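Dondari Quilted Mattress Pad, Six Months On

I bought the Dondari pad in February to replace one that had gone flat at the shoulders and would no longer stay on the corners. I had a short list of three. The Gökçe was the one most people recommended, but it was out of stock in my size, and the Prirkeo has a waterproof backing that I knew would crackle every time I rolled over. So the Dondari it was.

It comes vacuum packed and needs a night to fill out. There is a smell when you open the bag, like a new shower curtain, and it was gone by the next evening. The label gives the fill weight as 1448 grams, a fair amount for a pad sold as "light." You do feel it. It takes the hard edge off a firm mattress, but it won't rescue one that sags.

The skirt is elastic all the way around and is meant to fit mattresses up to 16 inches deep. Mine is a little under that, and the corners have come off once in six months, when I was dragging the bed out to vacuum. Getting it on is a two-person job if your bed is close to a wall or a nightstand. Alone, I do the far corners first and kneel on the middle.

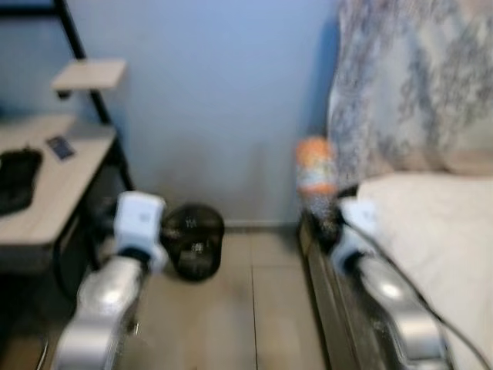
Bedside table on the left, bed on the right, and a narrow gap between them.

Washing is the weak point. The instructions say warm water and low heat, and low heat means almost three hours in my dryer. Abla Darwish, who lives upstairs and has the same pad, takes hers to the laundromat and uses one of the big machines. I tried that the second time and it came out much better, with no lumps. At home the fill bunched along one side and I had to work it flat by hand. 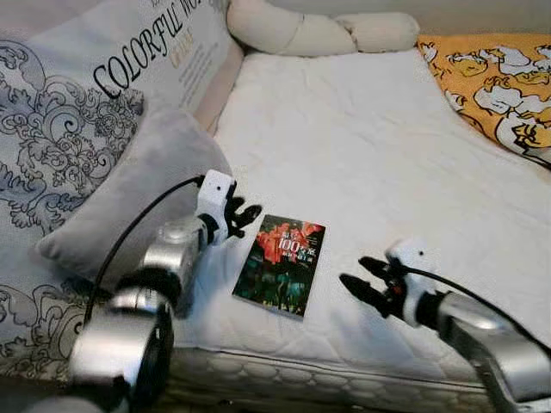

Heat is the other thing people ask me about. I sleep warm, and the old pad was bad in July. With this one I kick the covers off a little less often. I wouldn't call it cooling, whatever the package says.

The stitching has held up apart from one loose thread near the foot, which I snipped. There is some pilling where my feet go. The Dritgate pad I had before looked worse than this after one winter.

I'd buy it again at the sale price. At full price, wait for the Gökçe to come back.

Related reviews
Dritgate Mattress Pad: One Winter Later
Prirkeo Waterproof Pad, by Brock Campbell
Sheets That Fit a Deep Mattress
Two Firm Pillows Compared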